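Rimura patch thread, because some people asked me in the replies and it is easier to write it in one place. I played the new update last night until 2 in the morning, so please forgive mistakes. English is my third language.

1/ The big change is the co-op mode. Before, you could bring one friend into your game and this friend had no own progress. Now up to four players can be in the same harbour, and everybody keeps what they earn. This was the most wanted thing on the forum for a long time.

2/ You choose a role before you enter: Pilot, Diver, Keeper or Trader. The Pilot sees the currents on the map. The Diver has longer breath. The Keeper repairs, and the Trader gets better prices in Gernside. You can change the role only in port, so talk with your friends first. We did not talk, and we went out with three Divers and one Trader.

3/ My group was me, Mio Sakamoto, Zaid Geagea and Thiện Lục. Zaid played the Trader and complained the whole evening that he has nothing to do at sea. He is partly right. When the boat is far from port, the Trader can only hold the lamp and carry things.

4/ But in port he was very useful. We sold one load of amber for 303 coins. With my single player save, the same load gives 277. It is not a huge difference for one trip, but after ten trips you have a new sail.

5/ Loading times. On my old laptop the first loading into Gernside was 84 seconds. I measured it with my phone. After this it is much faster, I think the game keeps something in memory. Mio has a newer computer and she was waiting for me on the pier and jumping.

6/ The new island is called Landry. I don't want to spoil the story, so only this: go there with a Keeper. The rocks on the north side take a lot from the hull, and there is no workshop. We lost the boat two times there, and both times we started again from the last lighthouse.

7/ If you lose the boat in co-op, everybody goes back to the lighthouse, also the player who was swimming safely near the beach. Thiện was very angry about it. He had four pearls in the bag. The pearls stay on the sea bottom and you can collect them again, but you must find the place without a marker.

8/ The voice chat is now inside the game, and it depends on distance. If your friend dives, the voice becomes quiet and a little strange, like in a swimming pool. I liked this very much. You can switch it off under Sound – Voices – Distance.

9/ Text chat is still bad. The letters are small, and the window closes when you open the map. Also, it did not show the letter ệ in Thiện's name, only an empty square. I wrote a ticket. If you have the same problem with your name, please write one too.

10/ About the old saves: they work. You get a question at the start if you want to "open the harbour". If you say yes, you cannot go back, so make a copy of the save folder before. I made the copy and I was happy for it later, because I wanted to check the amber prices.

11/ Balance. The big squid has now 300 health for each player in the boat. With two players it is a nice fight. With four it is very long, and two of us were only throwing harpoons from the back side. I would prefer that it gets new attacks and keeps the health lower.

12/ Somebody asked about the controller. Yes, you can play everything with it, also the new trading menu. Only the flag editor needs a mouse. My flag is a white fish on green. Mio's flag is a yellow fish on green, and in fog I followed the wrong boat for some time.

13/ The developers wrote in the patch notes that player houses come in June. You will get a small house in port with a kitchen and a place for your maps. I care too much about kitchens in games, everybody who follows me knows this.

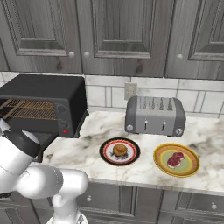 Grey cupboards with round knobs. I like the wood grain on the upper doors.

14/ What I wish for the houses: that doors and drawers open, and that I can put the fish in the kitchen and it stays where I put it. In Alent you could decorate everything but open nothing, and I stopped to care after one week.

15/ Tomomi Kubo asked if it is worth to buy now or wait. If you have at least one friend who plays, buy now. If you play alone, I would wait for the houses. The single player part got only the new island and some bug fixes.

16/ Javiera Navarrete is making a map of all the pearl places at Landry. She has the south beach and the wreck already, and she needs people for the north side. Write to her, not to me, I am very bad at maps.

17/ We play again tomorrow at 21:00, and there is one free place in the boat as Thiện has to work. We need a Keeper. You don't need to be good – but please bring your own planks.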